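Forsberg Cabin: Spring Opening Safety Checklist, With Comments

Last gone over in May. Please print a fresh copy, write on it as much as you like, and leave it in the blue binder by the kitchen door. Mark each item OK, FIX or ASK. The comments underneath are mine, collected over a good many springs, and you're welcome to skip them if you know the place well, though I'd be pleased if you read them once all the same.

BEFORE YOU GO IN

Walk all the way around the outside first. OK / FIX / ASK
Comment: I know everyone wants to get the door open and the kettle on, and I'm as bad as anyone. But do go around once in daylight with your hands in your pockets and just look. Branches on the roof, a shutter hanging, a wet patch under the eaves, something that has been digging by the steps. Bring boots, as the north side stays soggy well after the rest has dried out.

Chimney cap in place, no nest showing. OK / FIX / ASK
Comment: Look from the woodpile, you get the best angle there. If you see twigs, no fire until the chimney has been swept, however cold the evening turns out to be. There are extra quilts in the cedar chest and they're lovely ones.

Front steps and handrail. OK / FIX / ASK
Comment: Give the rail a good shake at the top, in the middle and at the bottom. The bottom tread was replaced last summer and it's a shade lighter than the others, so don't worry about the color. The one above it is the one I have my eye on. Press it with your heel near the left end and write down if it feels spongy.

Gas bottle shut off and hose not cracked. OK / FIX / ASK
Comment: Bend the hose gently and look along the outside of the bend. Soapy water on the joints after you open the valve, and if it bubbles, close it again and call the gas people. Their number is inside the binder cover.

INSIDE, FIRST HOUR

Open windows on both sides. OK / FIX / ASK
Comment: The air is stale and a bit mousy after the winter. The bedroom sash sticks. Push up on both sides together, and please don't bang the glass with the heel of your hand (that was me, and that's why one pane looks newer).

Mouse droppings. OK / FIX / ASK
Comment: Gloves and mask, wet everything down with the disinfectant spray, wait five minutes, then wipe up with paper towels. No dry sweeping and no vacuum. The usual places are behind the stove, the drawer under the oven, and the back of the linen shelf. I used to think I was fussy about this and now I think everybody else is too relaxed!

Smoke alarms and carbon monoxide alarm. OK / FIX / ASK
Comment: New batteries every spring, even if the old ones still chirp happily when you press the button. Hold the button until each one sounds. The alarm in the back hall is nearly out of reach, so use the step stool, never the rocking chair. Write the month on a strip of tape and stick it to the battery.

Fire extinguishers, 2, kitchen and back hall. OK / FIX / ASK
Comment: Needle in the green, pin in, no rust on the bottom rim. Lift each one off its hook and set it back so you know it comes free.

Varkido wood stove, door rope and glass. OK / FIX / ASK
Comment: Close the door on a strip of paper and tug. If it slides out easily, the rope needs replacing. The manual is in the binder, and page 89 shows how the rope goes in, with a drawing that is a great deal clearer than the words beside it. Keep the wood basket well back from the stove. It creeps closer over a weekend, I don't know how.

WATER

Main valve opened slowly. OK / FIX / ASK
Comment: Slowly, please. A quarter turn, then go and listen under the sink and in the bathroom. If you hear hissing or dripping, shut it and find out where. Leave the taps open until they stop spitting.

Plokine filter changed. OK / FIX / ASK
Comment: Spare cartridges are on the pantry shelf behind the canning jars. Check the rubber ring for grit before you screw the housing back up, hand tight and then a small nudge with the plastic wrench. Let it run until the water is clear. Drink bottled until then.

Water heater filled before it is switched on. OK / FIX / ASK
Comment: Run the hot tap in the kitchen until you get a steady stream with no air in it. Then, and only then, the breaker. We have bought one heating element already on account of this and I would like it to be the last.

LAKE SIDE

Path down to Claveta Landing. OK / FIX / ASK
Comment: The walk from the porch to the water is 163 feet, and most of it has roots across it. Rake off the leaves so people can see where they're putting their feet, especially on the bend by the big hemlock where it's dark even at noon. If a root has lifted a stepping stone, flip the stone out and leave it beside the path until it can be bedded properly.

Dock boards. OK / FIX / ASK
Comment: Walk it in shoes, along the edges as well as down the middle. Mark soft boards with the orange chalk, which lives in the coffee can.

Life jackets. OK / FIX / ASK
Comment: Tug every strap and click every buckle. Small ones should be tried on by the small people, as they grow in the winter when we aren't looking. Anything with mildew you can't wash out goes home with the trash.

FASTENERS AND BRACKETS, INDOORS AND OUT

Anything held up by screws or bolts gets looked at closely. OK / FIX / ASK
Comment: This covers the shelf brackets, the porch swing, the ladder hooks, the bunk rails and the hinges on the shed. Get your face right up to it with a flashlight. You're looking for heads standing proud, fresh bright scratches, rust stains running down, or an empty hole where there ought to be a screw. Bring both kinds of driver and the hex keys so you aren't walking back to the shed for every second one.

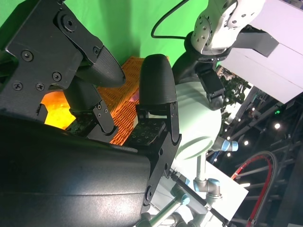
Screws and bolts on black brackets and plates, close up. A hex-socket bolt and a Phillips screw need different tools.

Snug, then stop. OK / FIX / ASK
Comment: If a screw turns and turns without biting, the wood behind it has gone soft. Please don't just put in a fatter one and hope. Write it down, take the weight off, and hang one of the red tags on it.

Bunk ladder and top rail. OK / FIX / ASK
Comment: Put your full weight on every rung. No one sleeps up top until this line says OK.

Porch swing chains. OK / FIX / ASK
Comment: Look at the links nearest the ceiling hooks, where they rub. Then sit in it gently, and after that, if it's a nice evening, you may as well stay there a while with your coffee.

BEFORE YOU SIGN OFF

First aid box restocked. OK / FIX / ASK
Comment: Tweezers and bandages always go first. Check the date on the eye wash.

Emergency card by the phone readable. OK / FIX / ASK
Comment: It fades in the sun. Go over the road number in marker, as the ambulance will ask for that before anything else.

Red tags hung: list where.

FIX items still open: list, and say what you think each one needs.

ASK items: list, and leave me a note. I'm always glad to get one, even a long one.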